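Trindis, poignée de téléguidage pour apprendre un geste à votre bras

Prix : 135 € la poignée seule, câble fourni
Disponibilité : prochaine série en novembre
Compatible : bras Sakai et Pangate, pince à deux doigts

Pourquoi je l'ai fabriquée

Bonjour, moi c'est Edgars Kütt, et je vends cette poignée parce que j'en avais assez de pousser mon bras à la main ! Guider un robot en le tenant par le coude, ça va très bien pour poser une boîte sur une étagère. Dès qu'il faut approcher un petit câble ou une tête de vis, on force, on tremble, et le robot apprend nos tremblements (les miens, en tout cas). Avec la Trindis, vous êtes assis à côté, vous bougez le poignet, la pince suit, et tout s'enregistre dans Sketus.

Ce qu'il y a dans la boîte

La poignée, le câble de 3 mètres, le socle à visser et une petite carte avec les raccourcis. Elle pèse 70 grammes, on l'oublie vite dans la main. La gâchette commande l'ouverture de la pince et la molette sous le pouce règle la démultiplication : à fond, un grand geste de votre part devient un tout petit déplacement du doigt. C'est mon réglage préféré, et de loin.

Combien de démonstrations ?

Je pars en général sur 32 passages pour un geste simple. Aušra Vītola, qui teste mes prototypes, en fait davantage et change la position de départ à chaque fois. Elle a raison, mais je n'ai pas sa patience…

Travailler près du métal

L'image du poignet reste affichée pendant que vous pilotez, et pour moi c'est là que tout se joue. Près d'une équerre en tôle vissée, avec un câble noir qui passe devant, je baisse la molette et je garde la pointe du doigt à l'œil.

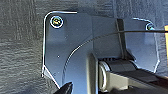
Les questions qu'on me pose

Ça marche pour les gauchers ? Oui, la poignée est symétrique, il suffit d'inverser la molette dans le menu.

Et avec un autre bras ? Écrivez-moi le modèle avant de commander, je vous réponds le soir après 20 h.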